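# Häufige Fragen zur Simulationsstudie Plillness

Stand: Januar. Die Seite sammelt Fragen, die uns zum Bericht und zum Code erreicht haben. Ergänzungen kommen unregelmäßig dazu.

## Worum geht es in der Studie?

Wir untersuchen, wie gut eine gelernte Greifstrategie mit flachen Objekten zurechtkommt, wenn sich deren Bildinhalt und Ausrichtung ändern. Trainiert und ausgewertet wird vollständig in der Simulation. Die Strategie bekommt die Bilder der Handgelenkkamera und die Gelenkstellungen, sonst nichts.

## Wie viele Episoden enthält der Datensatz?

2.408 Episoden, verteilt auf 17 Szenen. Für die Auswertung haben wir 300 davon zurückgehalten. Diese Episoden wurden weder beim Training noch bei der Wahl der Hyperparameter verwendet.

## Was ist Skerkeck, was ist Vitale?

Skerkeck ist der Szenengenerator. Er setzt Wände, Bodenbeläge und Objekte zusammen und würfelt Lage und Drehung aus. Vitale ist die Strategie selbst, ein Netz mit gemeinsamem Bildencoder und einem Aktionskopf, der kurze Bewegungsabschnitte vorhersagt. Die beiden Teile lassen sich getrennt benutzen.

## Warum gerade flache Objekte?

Bei einem Würfel verrät die Silhouette viel über die Lage. Ein Bild, das flach aufliegt, hat kaum Höhe, und sein Motiv enthält eigene Kanten, die mit der Außenkante verwechselt werden können. In unseren Versuchen ohne Variation der Motive richtete sich der Greifer häufig an Linien im Motiv aus — am deutlichsten bei Motiven mit starkem Hell-Dunkel-Kontrast.

## Werden die Texturen zufällig gewählt?

Ja, aber aus einem festen Vorrat. Für die Untergründe gibt es 40 Texturen. Marmorartige Beläge sind absichtlich häufiger vertreten als einfarbige. Ihre dunklen Adern erzeugen zusätzliche Linien, die die Strategie ignorieren muss.

## Sieht die Kamera den eigenen Greifer?

Ja. Wir maskieren ihn nicht. In einer früheren Fassung hatten wir das probiert, die Ergebnisse wurden bei schräg liegenden Objekten schlechter. Der Greiferkörper verdeckt je nach Stellung einen Teil des Zielobjekts, damit muss die Strategie umgehen.

## Wie sehen die Kameradaten aus?

Zwei Ansichten aus derselben Szene:
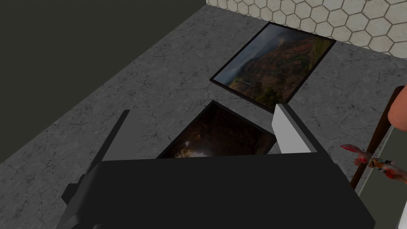
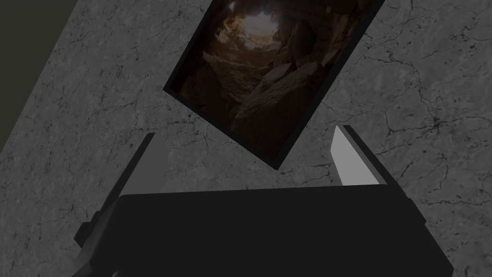
Gespeichert werden die Kamerabilder unkomprimiert, zusammen mit der Greiferöffnung und der Pose des Handgelenks. Tiefenbilder liegen dem Datensatz nicht bei. Wer sie braucht, kann sie mit Skerkeck aus den Szenendateien neu rendern, das dauert allerdings je nach Grafikkarte eine Weile.

## Gibt es Ergebnisse auf einem echten Roboter?

Nein. Die Übertragung auf echte Hardware ist nicht Teil dieser Arbeit, und wir machen dazu keine Aussage. Geplant ist sie im Folgeprojekt Endari.

## Wo liegen die bekannten Schwächen?

Schwierig bleiben sehr dunkle Motive mit dunklem Rand, dicht nebeneinanderliegende Bilder und Objekte nahe an einer Wand. Im letzten Fall bricht die Strategie den Anflug oft ab und setzt neu an. Im Bericht zählen wir einen solchen zweiten Anlauf als Fehlschlag — auch dann, wenn er gelingt.

## Kann ich eigene Objekte einbauen?

Ja. Skerkeck liest Objekte aus einem Ordner mit Netz, Textur und einer kurzen Konfigurationsdatei. Die Maße werden in Metern angegeben. Falsch skalierte Netze sind der häufigste Grund für Fehlermeldungen beim Laden.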